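Flurkberg Lab Opens Its Doors for Steamed Bun Demonstration

Local News | Business

Visitors to the Flurkberg robotics lab got a close look on Wednesday at one of the harder jobs in kitchen automation: moving soft food without squashing it.

The lab, run by the automation firm Mivanex, held its second open day of the year. Doors opened at 10 a.m. and 348 people signed in before closing, according to the front desk. Groups of 24 were taken through at a time.

Most of the interest was in the back room, where two robot arms work at a white table with an ordinary electric steamer. One arm deals with the glass lid. The other handles the buns with a two-finger gripper.

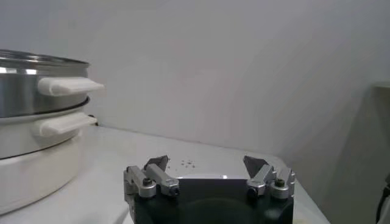 Larysa Zakharchenko, who leads the project, told visitors that the team picked steamed buns on purpose. They are soft, they are never quite the same shape, and the skin marks easily.

"A metal part doesn't care how hard you hold it," she said. "A bun does. If you press too hard you leave two dents, and if you don't press enough you drop it."

The buns came from Bedance, a bakery two streets away that has supplied the lab since spring. Owner Shaohua Jiang was there for the first group of the morning. He said he was curious but not ready to buy anything.

"I have people who can do this very fast," Jiang said. "But early in the morning it is hard to find them. So I am watching."

The task itself is simple to explain. The buns have to get from the perforated steamer tray to a plate, and the gripper has to reach down inside the metal rim to pick them up.
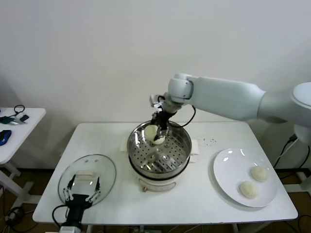

How the arms are taught

Myroslav Sydorenko, an engineer at Mivanex, said the arms learn from recorded runs in which a person guides them through the job. The team has recorded 1,000 runs with buns so far. Each one is checked, and the poor ones are thrown out.

Cameras at the wrist and above the table feed the system during a run. Sydorenko said the view from above is good for finding the plate and the lid, while the wrist camera helps with the last few inches.

Steel is a problem, he added. The inside of the steamer is shiny, and reflections can confuse the software about where the edge of a bun is.

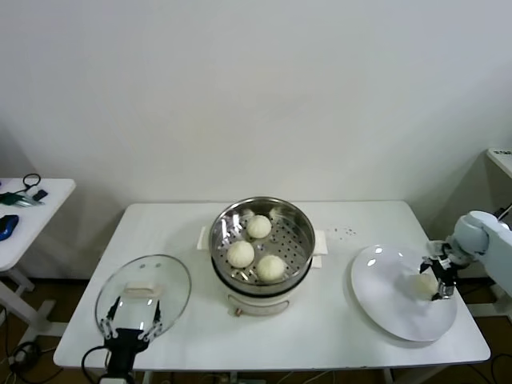 Several visitors asked about speed. Sydorenko said a full run takes 38 seconds on a good day, and that the team has not tried to bring that down yet. Getting the grip right comes first.

Valentyna Holovko, who teaches food service classes in town, brought some of her students in the afternoon. She said they had a lot of questions about cleaning, and the staff were open that the grippers now in use are meant for lab work and would need to change before going into a real kitchen.

Mivanex is also talking with Panagiotou, a catering company that runs lunch counters in the area. Edivaldo Sampaio, operations manager at Panagiotou, attended the open day but said no agreement had been signed.
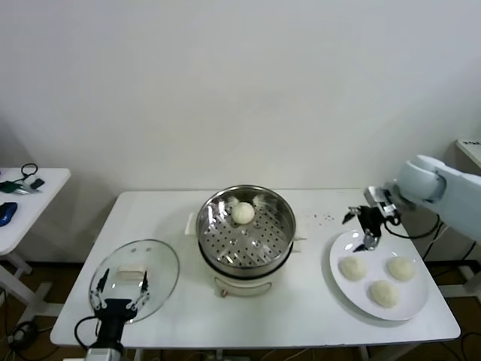

Sampaio said his main concern was space. His counters are narrow, and a setup with two arms would take up room that is now used by staff.

"I'd want to see it in a smaller footprint," he said. "The handling looks careful enough to me."

Zakharchenko said the next stage will use dumplings, which are smaller and tend to stick to the tray. The lab plans another open day in November. Entry is free, but groups of more than six are asked to call ahead.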